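Handen Park Baseball Ground
Pre-Season Safety Inspection: Checklist and Comments

Date of inspection: 4 May 2025
Areas covered: playing field, dugouts, batting cages, spectator seating, stores, first aid room
Licensed spectator capacity: 2,062

Each item is marked Satisfactory, Action Required or Not Inspected. Items marked Action Required must be closed before the gates are opened to the public for the first home fixture.

Section 1 — Playing field

1.1 Infield surface level and free of stones: Satisfactory
1.2 Bases firmly anchored, no exposed metal: Action Required
Comment: The anchor at second base moves when pressed sideways. The sleeve is to be reset and the base tested again before any practice game.
1.3 Pitcher's mound, height and condition of landing area: Satisfactory
1.4 Warning track clearly different underfoot from the grass: Action Required
Comment: Grass has spread over the track in left field. This was also recorded in December and has not been dealt with.
1.5 Outfield fence padding secure: Satisfactory
Comment: Two ties replaced during the inspection.
1.6 Irrigation covers flush with the ground: Satisfactory

Section 2 — Dugouts and batting cages

2.1 Dugout rail and netting: Satisfactory
2.2 Steps dry, edges marked: Action Required
Comment: The yellow edging on the visitors' side has worn away on the lowest step.
2.3 Cage netting free of holes larger than a ball: Action Required
Comment: Cage 2 has a tear at shoulder height behind the plate. The cage is closed until it has been mended, and a notice has been fixed to the gate.
2.4 Pitching machine guard and cut-out switch: Satisfactory
Comment: The Rakena machine was tested at 70 miles per hour only. Higher settings remain locked.
2.5 Helmets checked for cracks and loose padding: Satisfactory

Section 3 — Stores

3.1 Walkways clear to the full width of the door: Satisfactory
3.2 Heavy items kept below waist height: Satisfactory
3.3 Storage bins sound, no sharp edges: Satisfactory
Comment: Surface scratches on bins are acceptable. Bins with split or bent rims are to be withdrawn. 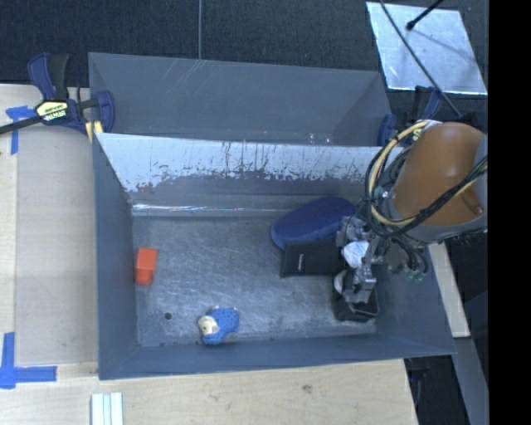 Grey bins, with scratches and worn patches on the floor of the front one.

3.4 Line-marking material kept dry and labelled: Satisfactory
3.5 Fuel for the mower kept in the locked outdoor cabinet: Action Required
Comment: The cabinet was locked, but the key was hanging beside it. The key must be held in the ground office.

Section 4 — Spectator seating

4.1 Main stand, 1,575 seats, fixings and backs: Satisfactory
Comment: All rows were walked. Loose bolts in Row F were tightened on the day.
4.2 Protective netting behind home plate: Satisfactory
Comment: The Mistis netting is in its third season. The supplier's yearly load test certificate is on file.
4.3 Handrails and aisle lighting: Action Required
Comment: The lights in the north aisle do not come on with the rest. Evening fixtures may not be played until this is put right.
4.4 Exit gates open outwards without a key: Satisfactory
4.5 Foul ball warning signs visible from every entrance: Action Required
Comment: The sign at the Horkura Road entrance is hidden by a hedge. The hedge is to be cut back or the sign moved.

Section 5 — First aid and emergency

5.1 First aid room stocked and unlocked during play: Satisfactory
5.2 Defibrillator battery showing 100 per cent: Satisfactory
5.3 Ambulance route free of parked vehicles: Satisfactory
5.4 Public address system heard in all areas: Not Inspected
Comment: The system was away for repair. It must be tested before the ground is used by the public — a hand-held loudhailer is not an adequate substitute.
5.5 Lightning procedure displayed in both dugouts: Satisfactory

Items marked Action Required will be inspected again on completion of the work. A copy of this checklist is to be kept in the ground office and shown to visiting umpires on request.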